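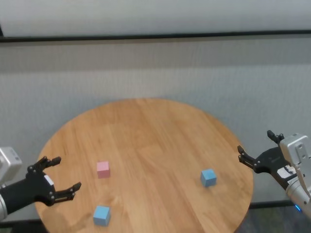 Finished Siu-ming Wu's Stilladura last night. Our philosophy reading group at the Dikton library picked it for January, on the grounds that it was short. It is short. So is a root canal. A few thoughts while I still remember which chapter was which.

The subject is moral luck: two drivers, equally careless, and a child runs in front of only one of them. Wu wants to know why we blame the one who hit somebody so much more than the one who got home in time for dinner.

Her answer takes 400 pages in manuscript, I'm told. The published version is a good deal slimmer, and you can feel where the bits came out. Chapter four refers twice to "the lighthouse objection". There is no lighthouse. I've looked.

Still, chapter two is terrific. She argues that blame is doing two jobs at once. One is a judgement of character and the other is a kind of bookkeeping about who owes what to whom. Most of our muddles come from asking the first to pay for the second.

I read that paragraph on the bus to Parkton and missed my stop, so I can report that it's absorbing. Whether I was to blame for missing the stop or merely unlucky is left as an exercise.

Where she loses me is the stuff on apology. Wu thinks you can owe an apology for something that wasn't your fault. Fine, I'm Canadian, I apologise to doors. But she wants it to be a real debt, with a creditor, and I don't see who the creditor is if nobody was wronged.

Chia-hao Lau had the best line of the evening on this. He said an apology without fault is a receipt for something you didn't buy. Then he apologised for interrupting.

We also spent a long time on the thought experiment in chapter five. You're offered a pill that removes all regret for accidents but leaves regret for choices. Would you take it? Most of the group said no straight off, then couldn't say why, which I suppose is how these evenings are meant to go.

My own no has to do with my dad, who backed over our neighbour's bicycle in 1,675 tiny pieces (his count) and still brought it up thirty years on. The regret had turned into part of how he was kind to that neighbour. Wu has a page and a half on this sort of thing and I wish she had ten.

Small grumbles. The index lists "Yu, objection from" and sends you to a page with no Yu on it. The footnotes are in a type size I associate with cough syrup. And the free will appendix tries to settle in 2,000 words what everybody else has failed to settle in rather more.

Should you read it? If you've ever lain awake over something that was almost your fault, yes. Skip the appendix. Read chapter two twice, ideally not on a bus.

Next up is a history of the Stoics, 1,000 pages including maps. I didn't vote for it – I was in the kitchen looking for the milk – and I intend to spend the whole of February feeling blameless.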